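Clembridge Lunch Club: report to the Grutby Fund, September

The club served 157 meals this month, up on last month, and opened on every planned date. We have 16 regulars who come to each sitting. Nuala Daly has taken over the bookings and the phone list.

The new cooker is in and has passed its gas check. Fitting cost £200 more than quoted, as the old pipe had to be moved. We met this from our own funds.

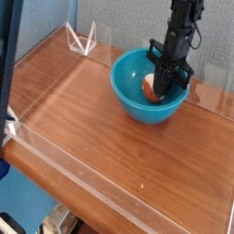
Teal bowl on the wooden table, Clembridge.

Home deliveries have not started. Chun-hung Hsu is still waiting for the van insurance and expects the papers next month.

We ask to carry £100 of the travel money over to pay for fuel.

Esperanza Okafor
26 Sep 2021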